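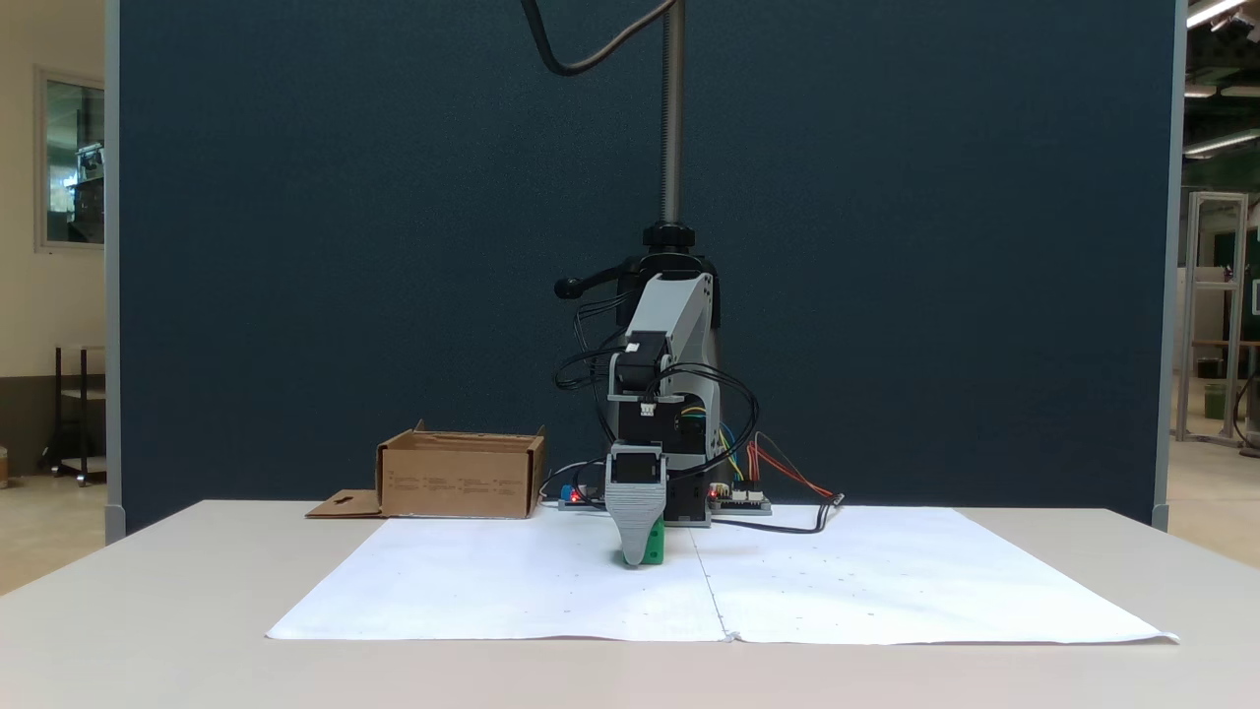
Tidton, August

Tidton Lunch Notes: data card

What you have downloaded is a pile of text about sandwiches. More precisely, it is the transcribed contents of the comment book that sat beside the till at the Trundby canteen, along with the daily menu boards, lined up so that each complaint can be matched to the soup that caused it.

Maintained by Dewanti Ngui. Transcribed by Brijesh Singhal and Satish Bajpai, who have asked that their handwriting guesses not be held against them.

What's in the folder

menus.csv has one row per dish per serving day: dish name, station (hot, cold, soup, "other"), price, and whether it sold out.
comments.csv has one row per comment, copied as written, with a link to the dish it seems to be about.
spelling.txt lists every way people spelled "lasagna." We found 16.
readme.txt is this file.

The comments run over 11 months. The twelfth month's pages got soup on them and could not be read. We did try.

How the comments were matched

Most people did not name the dish. They wrote "the pasta," or "that thing," or in one case "why." Brijesh and Satish each matched the comments to the menu on their own, then compared answers. They agreed on 98 percent of them, a number I was suspicious of until I saw how many comments were about the fish pie. Where they disagreed, the dish column holds both guesses with a slash between them. Please don't split these by tossing a coin and then tell me the data is noisy.

Comments about the canteen in general (chairs, queue, the radio) have "none" in the dish column. Comments about other comments have "reply." There is a long argument about whether chili should have beans in it that covers two pages and stops only when somebody draws a horse. The horse is recorded as [drawing].

Mood labels

Each comment carries a mood: happy, unhappy, mixed or unclear. The unclear pile is bigger than we wanted. English lunch-goers and sarcasm being what they are, "Another triumph" could go either way, and we have put it in unclear every time it appears. If you train a mood classifier on this and it does well, I would like to hear what it made of "Well, it was warm."

Known problems

Prices before the new till went in were copied from chalk. Some are missing the second digit. A roast dinner was not 4 cents.

The "sold out" column tells you a dish ran out. It doesn't tell you how much was made in the first place. The mushroom tart sold out constantly, and Yogesh Malhotra, who ran the hot counter, told me he never baked more than 2.

Soup names are unreliable. "Country vegetable" and "garden vegetable" were the same pot. "Chef's choice" was whichever of those was left.

One person wrote far more than anybody else, always in green ink, always about salt. We left those comments in and marked them with a 1 in the column called salt. Drop them if you want a picture of general opinion. Keep them if you want to know about salt.

Privacy

Names, initials and phone numbers have been swapped for [name] and [number]. Dish names that were also people's names were left alone, so Devendra's Dal is still Devendra's Dal. Devendra Bansal says this is fine and would like the comments to reflect it more.

Using it

You may use, copy and change the files for anything, as long as you keep this card with them. Corrections are welcome, especially from people who can read a doctor's handwriting. Send the row number and your reading. "Most of them look wrong" was the last report I had, and I'm still working through it.

Changes in this version

Fixed the row where a shopping list had been filed as a comment.
Moved crumble from "hot" to "other," following complaints.
Added the lasagna file.
Removed a second copy of the fish pie comments, which had made things look worse than they were.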